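Kendra Gagnon
25 de septiembre de 2021

Hilo sobre bolsas, cajas transparentes y el orden en una casa pequeña. Escribo en español para practicar, así que pido paciencia con mis errores. 1/11

Cuando me mudé a Grormont en enero, traje todas las cosas pequeñas en bolsas de plástico. Botones, cables, semillas, tornillos. Pensaba ordenarlas en una semana. Estamos en septiembre. 2/11

El problema de la bolsa es que no se queda de pie. Uno la pone en el cajón, se cae sobre otra bolsa, y después hay que sacar todas para encontrar una. 3/11

Por eso he empezado a usar cajas transparentes, bajas y con las esquinas redondeadas. Las compré en Clorora, una tienda de mi barrio, y pagué 595 por el paquete completo. Me pareció caro, pero en el mercado solamente las había de colores y yo quería ver el contenido desde arriba. 4/11

Mi método es muy sencillo. Primero cubro la mesa con papel blanco, porque las cosas muy pequeñas se ven mejor sobre blanco y porque al final se puede doblar el papel y tirar las migas de plástico que siempre quedan. Después pongo una sola caja en la mesa. Una, no cinco. Con cinco me pongo a comparar y no guardo nada. 5/11

La bolsa entra vertical, como un libro en el estante. Si entra acostada, ocupa todo el fondo y ya no cabe otra. Le saco el aire antes con la palma de la mano. 6/11 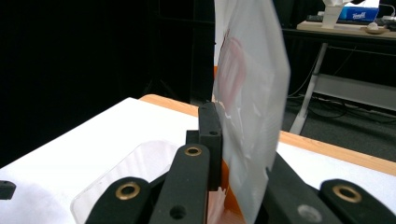
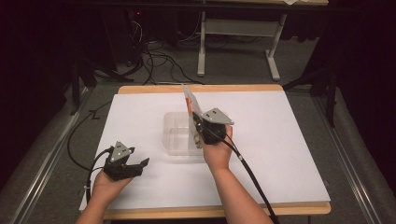

Mesa cubierta de blanco y plástico transparente. En la primera foto, la bolsa de pie; en la segunda, la caja en medio del papel. 7/11

Algunas bolsas tienen un dibujo impreso y eso ayuda bastante. Yo pongo el dibujo siempre hacia el mismo lado, entonces puedo pasar las bolsas con el dedo como fichas de biblioteca. Las que no tienen nada impreso llevan una etiqueta pequeña arriba, escrita a lápiz. 8/11

Un error que cometí: llené demasiado la primera caja. Cuando quise sacar una bolsa, se rompió la esquina y cayeron 258 cuentas de collar al suelo. Sé el número porque estaba escrito en la etiqueta. Al recogerlas encontré menos, y las otras siguen apareciendo debajo del sofá. Ahora dejo el espacio de dos dedos. 9/11

Me preguntaron ayer si es mejor comprar bolsas nuevas. Yo creo que no hace falta. Las arrugadas sirven igual si el plástico no está roto. Mi vecina compra las de Poduval, en paquetes de 100, y está contenta, pero son más rígidas y a mí me cuesta cerrarlas. 10/11

Me falta todavía el cajón de la cocina, que es el peor, porque allí están las especias mezcladas con las pilas. Si alguien sabe cómo guardar bolsas de especias sin que toda la caja huela a comino, por favor que me escriba. También acepto correcciones de gramática, sobre todo del subjuntivo. 11/11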